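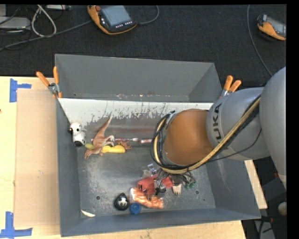 Storage and Workshop

Metal bins for small toys and mixed oddments: choosing, lining and keeping them usable

A deep metal bin is a poor choice for anything that must be found quickly and a good choice for anything that is thrown in at the end of the day. Toy dinosaurs, small figurines and the other moulded pieces that gather in a household belong to the second group. The notes that follow deal with open-topped painted metal bins with sloping inner walls, used on a bench or table. Plastic crates are covered on a separate page.

Shape

Sloping walls bring the contents towards the middle. With a bin that is wider than it is deep, small items settle on the floor and can be picked out singly, provided the layer stays shallow. Long items do not settle in the same way. A dinosaur with a long tail will lie on its side, and the tail tends to end up pointing up the wall. Put long pieces in last, parallel to the longer side, or they bridge the bin and smaller pieces collect underneath.

A figurine left against a side wall is easy to miss when clearing out. Sweep the walls first and the centre second.

Fill depth

For sorting, one layer is the working limit. For storage, fill to half the wall height and stop. Above that the lower pieces take the weight of the upper ones, and thin limbs on small creatures bend or snap. Soft vinyl limbs that have bent can usually be recovered by holding them in hot tap water for 2 minutes, straightening them, and then holding them under the cold tap. Hard plastic will not respond to this and should be glued.

Scraped paint

White paint on an inner wall wears at its lower edge before anywhere else. Things are dragged up and over that edge, and once the coating has broken it goes in jagged streaks down to the grey metal. The damage is cosmetic in a dry room. In a garage or an unheated shed it should be dealt with before October.

Wipe the area with white spirit and let it dry. Remove every flake that will lift with a fingernail or a plastic scraper. Feather the edge of the sound paint with 240 grit paper, used wet, until the step can no longer be felt. Wipe again. Apply a metal primer, then two thin top coats, leaving 4 hours between them unless the tin says longer. Leave the bin empty for 8 days if it is to hold vinyl toys. Soft vinyl sticks to paint that is dry to the touch but has not fully hardened, and will pull it off or be marked by it.

Do not sand old paint of unknown age. Paint on second-hand industrial bins may contain lead, and a bin with doubtful paint should not be used for toys at all. Test kits are sold by most paint merchants, though a negative result on the top coat says nothing about the coats beneath.

Scuffed floors

A bare metal floor scratches quickly and the brighter worn patches show near the centre, where most of the handling happens. Scratches can be left alone. Check only for burrs: draw an old pair of tights across the floor and see where it catches. Take burrs down with a fine file, working along the scratch.

Holes in the floor

Small round holes are common in bins of this type. Depending on the maker they may be for drainage or for fixings. Leave them open if the bin is ever washed in place. If it stands on a wooden top, note that water will come straight through them on to the timber, so lift the bin on to battens before rinsing. For dry use, close them with rubber blanking grommets measured to the hole. Tape is a short-term answer. It gathers grit along its edges and the adhesive creeps in warm weather.

Lining

Three liners were tried over a winter.

Cork sheet, 2 mm. Quiet and pleasant to work over, but it sheds crumbs and cannot be washed.

Ribbed rubber matting. Hard-wearing. Small parts lodge in the ribs, and the cheaper grades smell.

Closed-cell foam, sold by Irwood as drawer liner. Cuts with scissors, wipes clean, and lies flat after a day under a few books. This was the one kept. Cut it 4 mm short on each side so that it does not ride up the slope.

Choose a liner in a mid grey or a light blue. Brown and reddish-brown pieces stand out well against either. Bright yellow shows on almost anything. White figurines with black patches are harder to pick out against scraped paint and bare metal, and gain most from a liner.

Protecting the table

Pale wood marks easily under metal. Dark rub lines from a bin base can be taken off with a white eraser if caught early, or with a little oxalic cleaner if not (gloves, and rinse well). Felt pads come away as soon as the bin is pushed sideways. Self-adhesive rubber feet hold better, one at each corner, set in by 18 mm. Gerero and Alleda both list suitable ones. Clean the metal with meths before sticking them down and leave overnight before loading.

A bin of this kind can also be stood on carpet, but the corners leave dents in a textured pile. Use a square of hardboard, smooth side down.

Cleaning the contents

Wash moulded pieces in a bowl of warm water with washing-up liquid, never in the bin itself. An old toothbrush will reach scales and folds. Hollow figures with a seam or a hole take in water and should be squeezed out and stood on end. Some 18 hours on a towel is enough for most of them. Anything that still rattles or drips goes back on the towel.

Reader's note

Obed Acheampong writes that he runs a bead of clear silicone round the inside join of a Vukčević bin to stop grit collecting in the seam. It works, but paint will not take over silicone, so do any touching up beforehand.

See also: Drawer dividers from offcuts - Labelling metal surfaces - Removing adhesive residue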